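Keeping Things Dry: A Talk with the Owner of Bosier Housewares

The workshop behind Bosier Housewares is one long room with a sink at each end. The owner has run the business out of it for 3 years, selling kitchen trays, racks and drainers to small shops and cafes. Before that she worked the dish area in a restaurant kitchen, and she says most of what she stocks comes from things that annoyed her there.

"We had solid trays," she said. "You put the cups upside down on a solid tray and the water just sits under the rim. You come back in the morning and there's a ring of it. So you dry the cup again, and then you dry the tray."

She started out selling perforated trays made by other companies. The first were a steel model from a supplier called Vaneck, and they did well with cafes but not with people at home. Customers said they were loud.

"Every glass you put down, you hear it. In a cafe you don't notice. In an apartment at six in the morning you do."

She moved to plastic after that. It took most of a winter to find one she was willing to put her name on. Some sagged in the middle under a stack of plates. One had square holes, and she found that crumbs and bits of rice packed into the corners and had to be picked out with a toothpick.

"Round holes clean up with a brush. One pass, both sides, done. I don't care what the brochure says about square ones."

The spacing matters to her too. She prefers staggered rows, where each row is shifted over from the one before it. With straight rows, she said, there are long lanes of plastic between the holes, and water can run along a lane without reaching an opening. When the rows are offset it meets a hole sooner.

Asked if customers care about that, she laughed. "No. They care if it fits the counter. I care about it."

Fitting the counter is most of what people call about. She keeps a notebook of the measurements they give her, which is now up to 421 entries. She used it to settle on the sizes she carries. The small one goes beside a single sink and the large one is meant for a double. She dropped a middle size in August after a year in which it hardly moved.

The orders are not large. A typical one from Robles, a restaurant supply store that buys from her regularly, is 120 trays. Ondow, a kitchen shop, takes 100 at a time and wants them all in the same color. She packs both herself, with paper between the trays so the surfaces don't rub.

"Gloss scratches," she said. "It wipes clean faster than a matte one, so I like it, but you have to be a little careful. Don't use steel wool. People use steel wool on everything."

She also looks at the trays before they go out. Her main concern is blocked holes, where a thin skin of plastic has been left across the opening. You can miss it if the tray is lying on a dark bench, she said, and it is easier to find with light behind.

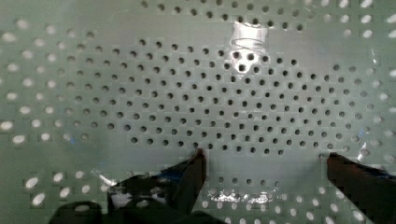 "If I find one skinned over, I push it through with a skewer and run my finger around it," she said. "If there's a whole patch like that, it goes back. I'm not going to sit there with a skewer all afternoon."

Her advice on care is short. Lift the tray out once a day and empty whatever is underneath. Brush it with dish soap at the end of the week. If the water is hard, wipe it with vinegar and rinse it well. She doesn't recommend putting it on the bottom rack of a dishwasher, having warped one of her own that way.

She has been asked to make a version with a cutlery cup attached, and she is not sure about it. The cup has to be fixed on somewhere, and she expects the joint would be the first place to get dirty.

"Maybe a loose one that you can set wherever you want," she said. "I have a couple at home that I'm trying out. One tips over if you only put forks in it, so that one needs a wider base."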